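Convocatoria abierta: buscamos personas para revisar nuestra guía de buenas prácticas con brazos robóticos de mesa

En Plelter llevamos ya bastante tiempo escribiendo, tachando y volviendo a escribir una guía para quienes trabajan a diario al lado de un brazo robótico: cómo se prepara la mesa, quién puede entrar en la zona de alcance, qué se anota en el cuaderno de turno y cuándo hay que parar aunque dé pereza. El borrador se llama Nimri, tiene 91 páginas y necesita, con urgencia y con cariño, ojos que no sean los nuestros.

Por eso abrimos 16 plazas para participar en las sesiones de revisión que celebraremos en mayo en nuestro taller de Flatordale. No hace falta ser ingeniera ni haber leído una norma de principio a fin (¡ojalá fuera una lectura más amena!). Nos interesa tanto quien programa como quien limpia la mesa al acabar la jornada, quien da clase en un ciclo formativo o quien nunca ha tocado una parada de emergencia y quiere saber dónde debería estar.

Qué haremos

Cada participante asistirá a dos sesiones de mañana, de 9:30 a 13:00, con una pausa larga para el café. En la primera leeremos juntos los capítulos de preparación del puesto y gestión de cables, que son los que más discusiones han provocado en casa. En la segunda seguiremos las listas de comprobación junto a una mesa de trabajo, con tareas de manipulación de objetos domésticos, y nos iréis diciendo qué instrucción no se entiende, cuál sobra y cuál echáis en falta. Raghda Saliba conducirá los grupos y Smaranda Iordache se encargará de la parte práctica.
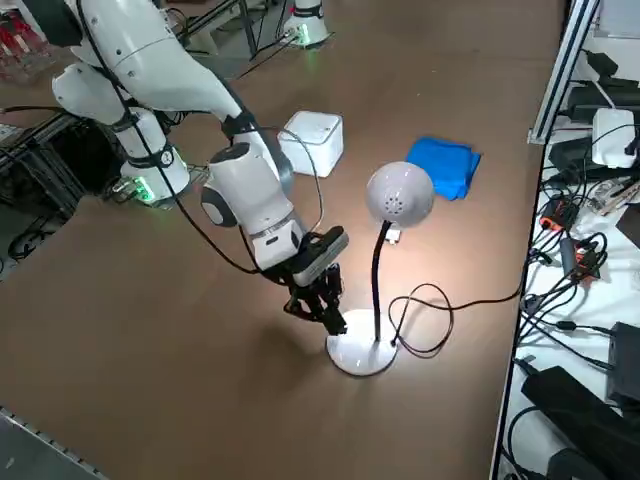

Durante la práctica, los brazos los manejará siempre nuestro personal. Os pediremos calzado cerrado, pelo recogido y nada de pulseras ni cordones colgando, y al llegar firmaréis la hoja de seguridad, que os explicaremos con calma.

Qué ofrecemos

Una compensación de 23 euros por hora, el desayuno, un certificado de participación y, si lo deseáis, vuestro nombre en los agradecimientos de la guía.

Cómo apuntarse

Escribid unas líneas a Randa Moussa a través del formulario de contacto de la web, con el asunto «Revisión Nimri», contando a qué os dedicáis y qué mañanas os vienen bien. No pedimos currículum. Si necesitáis alguna adaptación para asistir, decídnoslo también y lo prepararemos con tiempo. Contestaremos a todas las solicitudes, también a las que se queden en lista de espera.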